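About the Drurklow Residents' Association

Drurklow Residents' Association is a local political party registered to stand candidates in Punville and the villages to the north of it. We contest seats on the town council and the district council. We don't stand for Parliament and we don't tell our members how to vote when there is a general election.

The group began as a campaign against the closure of the Ginum Road library. When the closure went through on the vote of one committee chair, several of the people involved decided to stand at the next local election. Despina Katsaros won Drurklow East by 16 votes after two recounts, and she has held it since. At the last election she was returned with 1422 votes.

We now have three councillors. Despina sits on planning and licensing. Fabian Ruchti represents Punville Central and takes up most of our casework on housing repairs. Yatziri Xolalpa joined the council at the by-election in December, when 1678 people voted in the ward - a better turnout than the one before it. 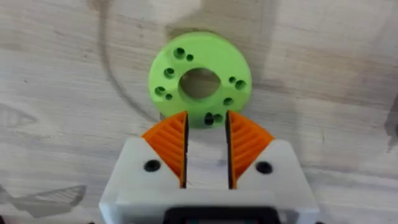
Our councillors are not whipped. They meet before each full council to go through the agenda, and if they disagree they vote differently and say why in the newsletter. This has happened over the bypass, the market fees and the Christodoulou site, where Fabian supported the outline application and the other two opposed it.

The association has 207 paid-up members. Subscriptions and small donations cover leaflets, room hire and the website. We do not accept money from developers or from anyone with an application before the council. Accounts are sent to members each year and can be requested by email.

Candidates are chosen by members living in the ward concerned. If you are thinking of standing, speak to Nayeli Puma, our election agent, who can explain the nomination papers and the spending limits. Eirini Alexiou edits the newsletter and looks after the delivery rounds. We are short of people for the Ginum Road end of the ward.

The annual meeting is on 20th January at 7.30pm in the Drurklow Methodist Hall. Anyone on the electoral roll in our area can attend, but only members can vote. Please use the side entrance.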